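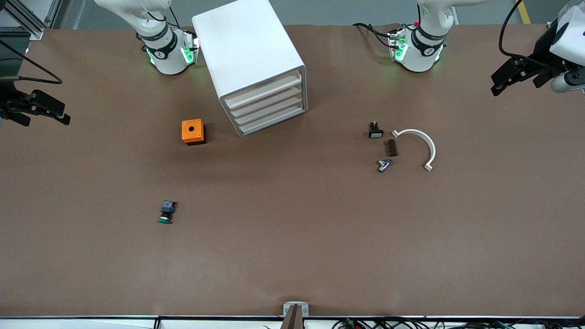

Most beginners, a workshop teacher in Starnthorpe once told us, lose more time looking for parts than joining them. The remark was about a whole year of classes, and it is a good place to begin this chapter.

Chapter 4
Small Parts and Where They Live

In the earlier chapters you learned the names of the common switch parts. Now we come to a question that looks too simple for a textbook: where should each part be before the work starts, and where should it go after?

A push-button is a good case for study. In its usual form it has a button cap, a body with a contact block, and an enclosure box with a round hole for the button. When these pieces lie apart on the table, each one needs its own place. A green button and an orange box are easy to find on brown paper. A small black screw or a dark washer is more difficult, and it also rolls.

For this reason we speak about two kinds of place. The first is the store, for example a cabinet with shallow drawers. The second is the work area — the open surface where parts wait for the hand. A shallow drawer is better for small parts than a deep one, as the parts cannot hide under each other.

The store at the Gilow training shop holds 1,503 parts in 56 drawers. In March the students there wrote new labels for every drawer, and they found several kinds of nut in the wrong place.

4.1 Before you open a drawer

Read the parts list to the end. Take out only the parts for the first step, and close the drawer again. Put round parts on their flat side when they have one. Keep the enclosure near you with its hole free, so you can try the button in it before you tighten anything.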